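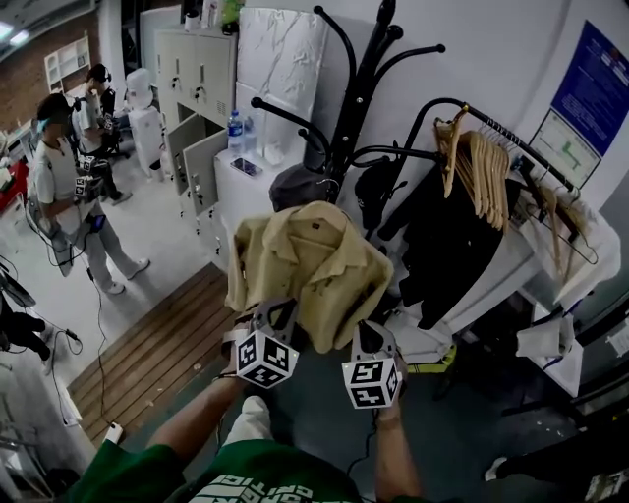 Nest box survey results and November maintenance dates

2025-07-04

The spring check of the Stetville nest box trail is complete. Of the 52 boxes along the Girnumlow Creek section, 20 held active nests of cavity-nesting songbirds. Bluebirds used most of the boxes in open ground. Chickadees and titmice took the ones closer to the tree line.

Predator guards made a clear difference. Boxes on smooth metal poles with a cone baffle lost very few eggs. Boxes still mounted on fence posts lost more, mainly to snakes and raccoons. All fence post mounts will be replaced this November, after the last broods have left and before birds start using the boxes as winter roosts.

The work order for November covers the following:

Remove old nests and scrape out each box. Do not use bleach or insect spray.
Move fence post boxes to poles, with the entrance hole 5 feet above the ground.
Refit hole plates where woodpeckers have widened the opening.
Keep at least 200 feet between bluebird boxes on the Baumgartner tract, where pairs were fighting over sites this spring.

Late nests are still active on the north side. Please do not open a box when the young are 12 days old or more, as they may leave too early. Watch from a distance and log adult visits on the trail sheet.

Hardware for the new poles is paid for by the Flevura habitat grant, which runs for 3 years. The grant covers poles, baffles and hole plates but not lumber. Donated boards should be untreated cedar or pine, at least three-quarters of an inch thick - thinner wood overheats in July and August.

Trail sheets for the second brood are due at the Stetville nature center by the end of the nesting season. Include the box number, species, egg count and number fledged. Leave a field blank if it was not checked.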